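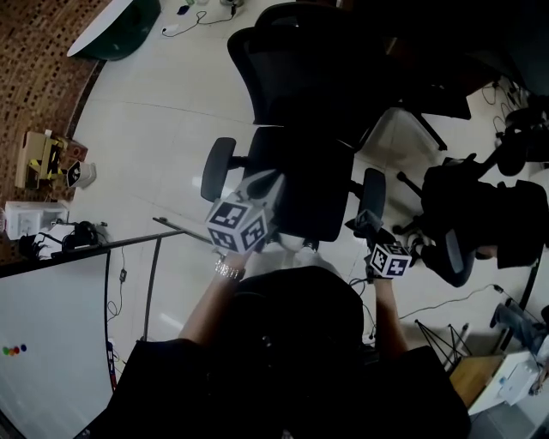 The owner of Nestness, a two-room shop that repairs and resells office chairs, bought her first batch in January from an insurance office that was closing. There were 28 of them, most with mesh backs, and she paid $1463 for the lot, delivery included.

"I thought half would be scrap," she said. "Two were scrap. The rest needed casters and a good cleaning."

She does most of the work herself, starting at seven in the morning. A chair gets turned over first so she can look at the base. Hair and thread wind around the caster stems, and she cuts them out with a seam ripper. Then she checks the gas lift by sitting down hard a few times.

"If it sinks while I'm drinking my coffee, the cylinder is done."

Mesh is easier to live with than foam, in her opinion, but harder to fix. A torn foam seat can be recut and covered. A torn mesh back usually means finding a second chair of the same model and swapping the whole part. She keeps a shelf of spare backs and armrests for this, sorted by maker. The ones from Plirwood fit almost nothing else, she said, and she has stopped buying them.

Armrests are what customers complain about most. People pull them up against a desk all day and the pads split along the front. She sells replacement pads for $19 a pair and will put them on while you wait.

Asked about hard floors, she got up and rolled a chair across the room. The casters that come on most office chairs are made for carpet, she said, and on tile they are loud and slide too easily. Soft rubber ones cost a little more.

"Cords are the other thing. Run them along the wall. You roll over a cord every day and one day it's bare wire."

She is looking at a bigger space on Kalinowski Street, next to the Curnard building, with a loading door in back. The lease isn't signed. For now the shop is open until six, except on Friday, when she does pickups and the door is locked by noon.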